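Frosted door panel at work, keep the blinds or go frosted everywhere?

Posted in: Small Offices and Workspaces

plirero_pam
Hi all, long time reader, first real post. We moved into the second floor of the old Bemdale building in November and I got handed the job of sorting out the interior glass. We have a glass partition with white horizontal blinds on it and then a big frosted door panel right by it. The blinds drive me up the wall. They collect dust, somebody always leaves them crooked, and when they're shut the room feels like a dentist's. I love the frosted one! My plan is to take the blinds down and put frosted film on the partition so it all matches. Talk me out of it or cheer me on. My budget is 50 dollars a panel and there are 6 panels.

ductworkdan
Keep the blinds. You can open blinds. You can't open film.

plirero_pam
Fair, but I swear they've been closed since we moved in. Not one person has touched the wand except to make it worse.

4thfloor_walkup
Team film. We did ours two years ago and the only thing I'd change is I'd have bought a better squeegee. Use way more soapy water than you think (I mean dripping down your elbows) and start from the top. Our first panel had a bubble the size of a pancake and it's still there, I look at it every day during lunch.

fidel_fixes
I install this stuff for a living, mostly small jobs. Two things. Check whether your glass is already coated, and check with the landlord, some leases count film as an alteration. And $50 a panel is fine for material if you're doing it yourselves. It is not fine if you want me to come out lol.

ductworkdan
Also you'll lose the light control. Frosted lets everything through, just blurry. If you've got a bright hall on the other side you'll notice it on screens in the afternoon.

plirero_pam
Ok the hall is pretty bright, it has one of those long light strips down the ceiling. Ugh. I hadn't thought about screens. Our desks mostly face the other way though?

villanueva_oak
Can you post a photo? Hard to say without knowing how the door and the partition sit next to each other. I'm also curious about your ceiling, you said old building.

plirero_pam
Sure, I've got one from our side.

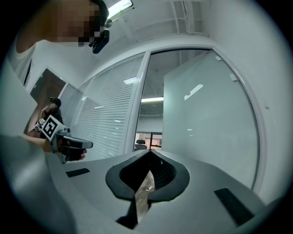 Blinds on the left, doorway to the hall, frosted door on the right

villanueva_oak
Oh I like that ceiling! Please leave the ducts showing. And I'm going to be annoying and say the blinds don't look bad to me. White on white, pretty calm.

4thfloor_walkup
Disagree, all those slats next to that nice plain door look busy. Film it. And peel that little sticker off near the top of the door, it would bug me forever.

fidel_fixes
Leave the sticker till you've read it, could be the glass maker's. I'd do one panel first and live with it for a month. Keep the blinds in a closet with the brackets taped to them.

ductworkdan
One panel as a test, I can live with that. Still say blinds.

plirero_pam
One panel it is. I found a roll for $41 and I'm asking the landlord tomorrow. Does anyone know if the bracket holes are going to show?

fidel_fixes
If they're in the frame, yes. Dab of white filler, sand it, done.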